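**Jun 13, 2022 – sourdough bench notes, Dramville kitchen**

Picked up the Dornari rye starter again after leaving it in the fridge far longer than I meant to (poor thing). It had a layer of gray liquid on top and smelled like nail polish remover, but I stirred it all back in, fed it equal weights of flour and water, and by the second feeding it was climbing the jar like old times. I do love how forgiving rye is – the white wheat starter would have sulked for a week.

Test bake was two loaves from one batch, both with the Hagedorn medium rye at 30 percent of the flour. Loaf A got 7 hours of bulk at room temperature, loaf B got 8. I took both out when the middle read 98 °C. A had the nicer shape by a mile, B spread out on the stone but tasted better, with that slightly appley sourness I keep chasing. The crumb on both was a touch gummy near the bottom, so next time I'll let them cool overnight before cutting, no matter how good the kitchen smells.

Salt was 2 percent. I wrote 3 on the Gindex sheet by mistake, so please go by this page if you're copying the recipe over.
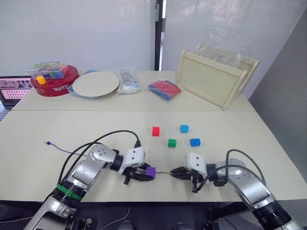
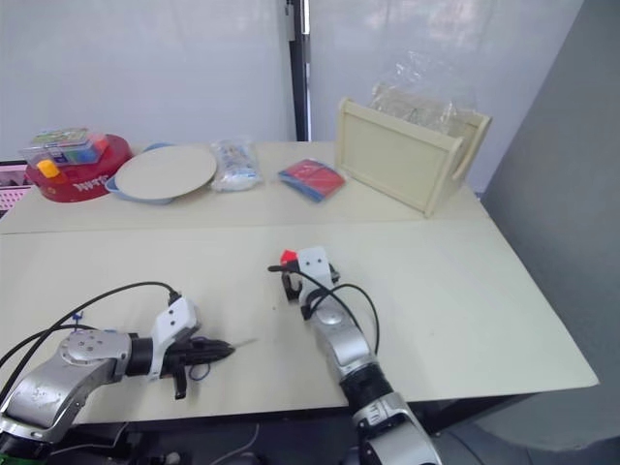
Still to sort out before August, when the warm weather really sets in: a cooler spot for the bulk rise. The shelf by the pantry door might do, though it gets drafty, and last summer everything I left there grew a skin. A damp towel helped a little, a lidded tub helped a lot more.

Also want to try scalding part of the rye, maybe a fifth of it, with boiling water the night before. I've read that it keeps the loaf moist for days and brings out some sweetness, and I have been curious about it forever! Caraway in one loaf and none in the other, same bulk time for both. If anybody wants the spare starter, it's in the small jar on the top shelf of the fridge – feed it before you bake with it.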